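플레카리, 소형 사륜 주행차 교육 키트 ‘우스트우드’ 공급 개시
레이저 가공 목재 상판과 3D 프린팅 바퀴 적용, 6월부터 교육기관 대상 출하

2023년 5월 11일

교육용 기자재 제조사 플레카리(Plekari)는 탁상형 사륜 주행차 조립 키트 ‘우스트우드(Wastwood)’의 사양을 확정하고 6월부터 공급한다고 밝혔다. 본 키트는 중등 기술 교과 및 대학 기초 설계 실습용으로 개발되었으며, 차체와 바퀴를 분리 교체할 수 있는 구조를 채택하였다.

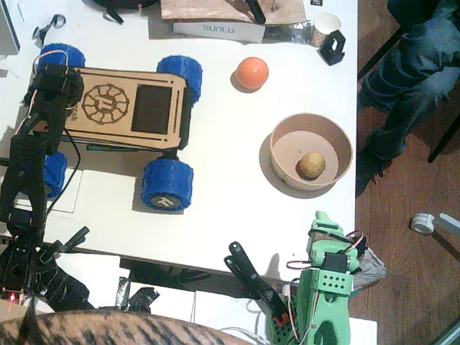
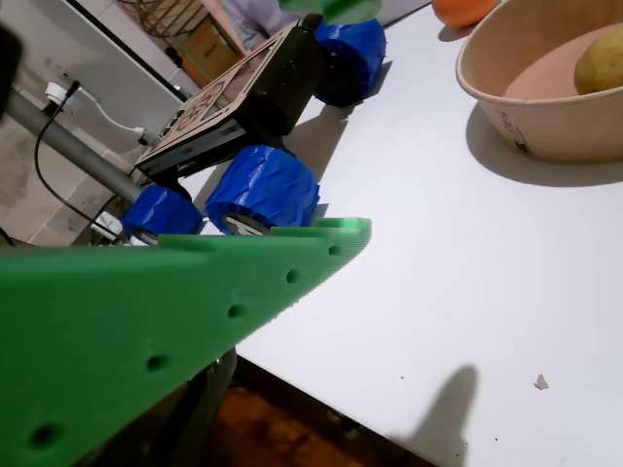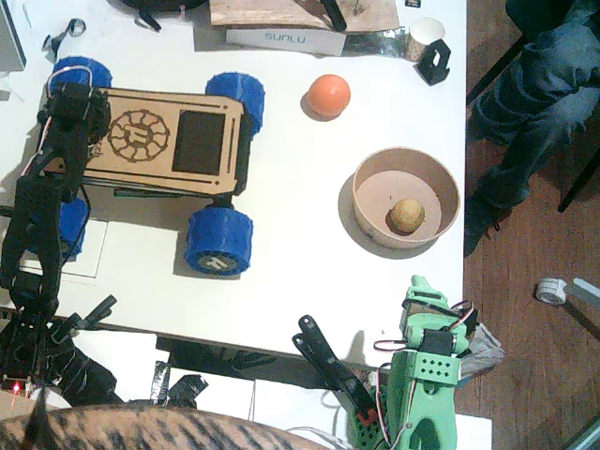
흰색 탁자 위의 우스트우드 주행차. 밝은 색 상판에 파란색 바퀴를 장착한 구성.

타린두 헤라트(Tharindu Herath)는 수업용 차체의 경우 주행 성능보다 분해 후 재조립에 걸리는 시간이 먼저 검토되어야 한다며, 상판 하나를 바꾸기 위해 배선 전체를 풀어야 하는 제품은 한 학기를 버티기 어렵다고 지적했다. 그는 이어 예비 바퀴의 출력 파일이 함께 제공되는지도 구매 전에 확인할 항목으로 꼽았다.

플레카리는 이와 관련하여 바퀴 및 상판의 도면 파일을 키트 구매 기관에 제공한다. 바퀴 파일은 일반 보급형 3D 프린터에서 출력할 수 있도록 작성되었고, 상판 파일은 레이저 절단과 각인 공정을 구분한 레이어로 구성된다. 기관은 각인 영역에 자체 로고나 관리 번호를 넣을 수 있다. 접지면에는 굵은 요철 패턴을 적용하였으며, 바퀴는 허브 체결부를 기준으로 개별 교체가 가능하다.

실습 교재는 6개 단원으로 편성되었다. 전반부는 차체 조립, 배선 점검, 직진 보정을 다루고, 후반부는 탁상 위 물체를 기준점으로 하는 회피 및 정지 과제를 다룬다. 기준점으로는 공, 종이 그릇 등 교실에서 구할 수 있는 물품을 사용하도록 하여 별도의 경기판을 요구하지 않는다. 과제별 배치도와 측정 기록지는 교재 부록에 수록하였다.

교재 집필을 맡은 가얀 파티라나(Gayan Pathirana)는 “직진 보정 단원은 시범 수업에서 소요 시간이 가장 길어 분량을 재조정했다”며 “좌우 바퀴의 조립 상태를 먼저 점검하는 절차를 앞에 배치했다”고 설명했다.

공급 단위는 학급용 16대 묶음과 소규모 동아리용 4대 묶음의 두 종류이다. 초도 생산 수량은 2000대이며, 부품 포장과 출하는 후르키코(Hurkico)가 담당한다. 예비 부품은 차체 상판, 바퀴, 체결 부품으로 구분하여 별도 주문을 받는다. 도면 파일 이용 조건과 교재 견본은 플레카리 교육사업부에서 신청할 수 있다.

문의: 플레카리 교육사업부 우스트우드 담당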